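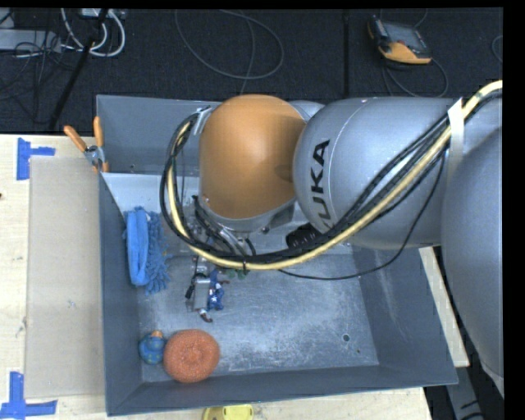 Item 3: the grey metal bin, July.

Clastby Toy and Oddments Exchange
Minutes of the stock meeting, July, 10.25 am

Present: Subira Laizer (chair), Idrisa Massawe, Wekesa Kioko, Victor Biwott (minutes)
Apologies: Kipchumba Ondieki

1. Minutes of the last meeting
Agreed, with one change. Wekesa did not "welcome" the new shelf labels. He said he would wait and see. He is still waiting.

2. Money
Balance stands at 2465. Idrisa asked whether this includes the 311 owed to Altıntaş for the repair of the shutter. It does not. Subira asked that the figure be given with bills taken off in future, as it makes us look better off than we are. Victor to do this from next month.

3. The metal bin
Subira reported that the open grey bin is now in use for small mixed items, as agreed in the spring. It holds a small assortment at present, among them the little action figure with the dark blue body and the white star mark.
Idrisa said mixed bins sound fine on paper, but in his experience they become the place where things go when people can't be bothered to sort them. He asked what would count as the bin having worked. No figure had been set. Subira suggested a month's trial. Wekesa pointed out that the crates by the door were a month's trial two years ago.
There was a long discussion on whether figures belong in a mixed bin at all. Idrisa would put them on a shelf, standing up, where a child can see them. Wekesa thought they would be knocked over by lunchtime. Victor asked who would be standing them up again and got no answer.
Agreed: the bin stays until the next meeting. Figures may go in it. Nothing with loose batteries, nothing sharp.
Action: Subira to write a short list of what may go in. One side of paper only.

4. Price stickers
Grilix have offered 700 stickers at a lower price if we order now. Idrisa doubted we would use them before the glue went off -- the last lot curled up in the drawer. Wekesa wanted to know if the lower price includes delivery. The letter does not say.
Action: Wekesa to ring Grilix. No order until he has.

5. Sorting evening
Rondmont have said we can use their hall for a sorting evening. Subira is in favour. Idrisa is not against it but noted that the last one ended with more boxes than it began with, and that half of them had "misc" written on the side. He would like labels agreed first. Subira said labels could be settled on the night. Idrisa asked that his view be minuted.
Held over until Kipchumba is back, as he has the van.

6. Any other business
The kettle. Victor to bring the one from home -- on loan, not a gift.

Meeting closed 11.40 am. Next meeting in August, date to be sent round by Subira.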